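Storing Eggs at Home: Frequently Asked Questions 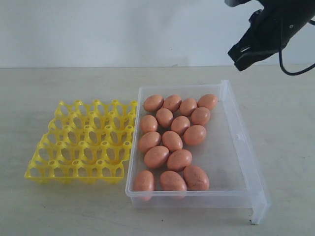
Duluth, 18 July 2022 - Compiled by Idun Forsberg for the Storar kitchen pages

We get a steady stream of letters about eggs, mostly from people who have just bought a clear box for the fridge and want to know how to use it. These are the questions that come up most.

Do I have to take the eggs out of the tray they came in?
No. The store carton does a good job and has the date printed on it. People move eggs to a box to save shelf space or to see how many are left. If you do move them, cut the date off the carton and tape it to the box.

Can eggs lie on their sides?
Yes, for everyday use. Standing them with the pointed end down helps keep the yolk centered, which matters if you plan to make deviled eggs. For scrambling and baking you won't notice a difference.

Should I fill the box all the way?
It's better to leave a little room along one side so you can get your fingers in. Put the eggs in one at a time and keep to a single layer. If the box is only partly full, pull it out slowly - eggs on a flat bottom will roll.

My box has no dividers. Is that a problem?
Not if it stays on a shelf. For a box that gets carried to the table and back, fold a clean dish towel and lay it on the bottom first. Change the towel when you wash the box.

Where in the fridge should the box go?
On a middle or lower shelf, toward the back. The door is the warmest spot and gets shaken every time someone wants milk. The fridge should be at 40 degrees F or a little under.

Should I wash the eggs first?
Store eggs in the United States have already been washed, so leave them alone. If you buy from a neighbor with hens, ask whether the eggs were washed, and refrigerate them if they were.

Are brown eggs stored any differently from white ones?
No. Shell color depends on the breed of hen. Speckles on the shell are harmless too.

What about a cracked egg?
If you find it cracked when you open the carton, throw it out. If you crack one yourself while moving it, break it into a clean covered bowl, refrigerate it and use it within two days.

How do I clean the box?
Warm water and dish soap, then let it air dry. Check the bottom of the box before you put it in the dishwasher, as some clear plastics go cloudy or warp.

Can I reuse the plastic egg tray?
Yes, if it washes clean and isn't split. Colton Arsenault wrote to say he has used the same one for nearly 3 years. Foam and paper cartons can't be washed properly and shouldn't be refilled.

Questions we haven't covered can be sent in through the contact form. The next update to this page is planned for September.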